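Zadden planner work, progress report for September
Prepared for the program office at Stendau by Sosina Wolde, Brirnovton
4 min read

The short version: the new planner runs, the old one has been retired from the bench, and the budget line for "unforeseen integration effort" has been foreseen and spent. Details follow in the order you asked for last time, except where I've ignored it.

Planner

Zadden now plans both arms together. Until this summer each arm got its own plan, and a separate arbiter settled arguments between them by making one wait. This was safe and also extremely slow. The arbiter was 10 years old in spirit if not in fact, and its idea of fairness was to stop everybody.

The replacement searches the joint space of both arms at once, with a cheap collision check first and the expensive one only on candidates that survive. We replayed 1,191 logged requests through it. It returned a valid plan for all but 393 of them. That number looks bad, and I would like it to look slightly less bad. Most of the 393 are requests where the goal pose sat inside the collision margin of the object being grasped, so the planner was being asked to touch something while staying clear of it. The old planner accepted these and quietly shrank the margin. We now refuse them and log why. The margin will be set per object class in the next release, and I expect most of the refusals to go away then. The remainder are real failures, mainly long reaches past the elbow of the other arm, and I don't have a fix for those yet.

Drawers and handles

You asked in the last review why drawers were taking so long. A handle constrains the gripper along a line, and our controller was treating that line as a suggestion. Small errors in the estimated drawer axis turned into sideways force, the force limit tripped, and the arm stopped with great dignity halfway through a pull. The controller is now compliant across the axis and stiff along it, and it re-estimates the axis as the drawer moves. The change is small, and the argument over which coordinate frame to write it in was not.

Handle detection is still the weaker half. Dark handles on light fronts are fine. Recessed slots are regularly proposed as handles too, with high confidence, and the planner then does its honest best to grasp a gap. We have added a depth test that throws most of these out.
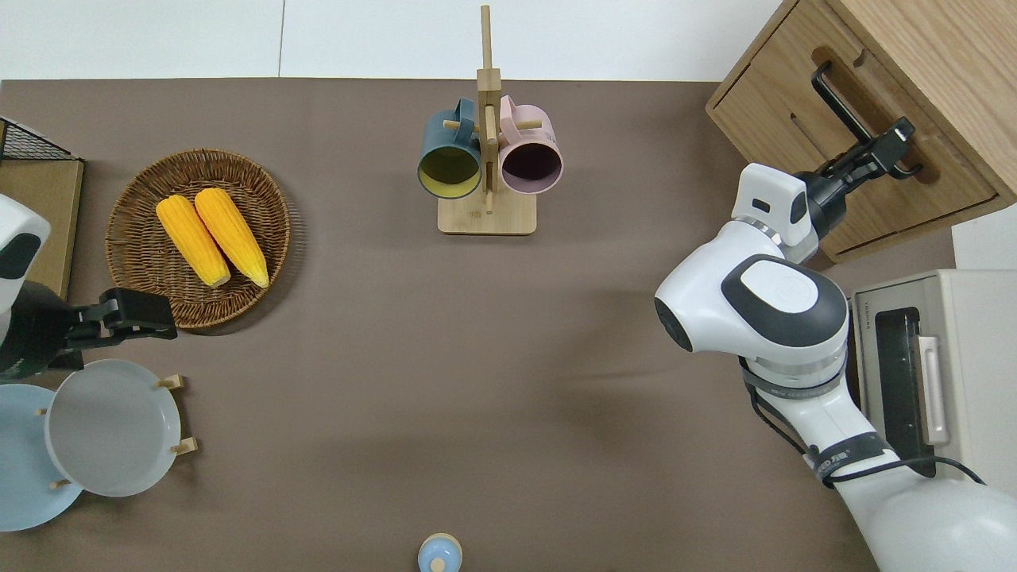
Kitchen bench: right gripper at the drawer handle, left gripper empty beside the wicker tray.

The kitchen layout has become our standard test for perception, chiefly thanks to the mug tree. Thin pegs come and go in the depth map, and a mug hanging by its handle tends to get merged with the post behind it. Segmentation now keeps the mugs separate from the tree in the layouts we've tried, though the pegs themselves are still modeled as one fat cylinder apiece. It's ugly and conservative, and it has kept us from snagging one so far. Plates standing in the dish rack overlap from the head view, and the system still likes to report two as one generous plate. Sampaio's shape-completion module was supposed to help with this. We have it compiling.

Tooling

The replay viewer is done. It takes a log, lines up the camera stream with joint states and planner decisions, and lets you scrub through all three together. Before this, working out why an arm had paused meant opening three windows and developing a feel for clock drift. Logs are now split every 1,000 control cycles so that a crash costs us one chunk instead of the whole session. We learned the value of this in the usual way.

Regression tests run overnight on the simulator and finish before 7 a.m. on a good night. On a bad night they are still going when people arrive, and everyone stands near the build machine giving it looks. Part of the trouble is that the simulator loads every mesh at full resolution, including the corn.

What slipped

The handover primitive, one arm passing an object to the other, did not get done. It depends on the per-class margins, and I moved those behind the drawer work. Documentation for the planner interface exists for the functions I could describe without first changing them. It is a shorter document than I had hoped.

Next period

- Per-class margins, then rerun the full replay set and send you the new refusal count, whatever it is
- Handover primitive, simulator first, bench after
- A decision on the Sampaio module: integrate it or give it back
- Reduced meshes for the overnight tests

Request

We would like to move the remaining travel money to compute. There is no trip planned, and the simulator could use a second machine. If Stendau needs this on the proper form, please send the current one - the version I have asks for a fax number.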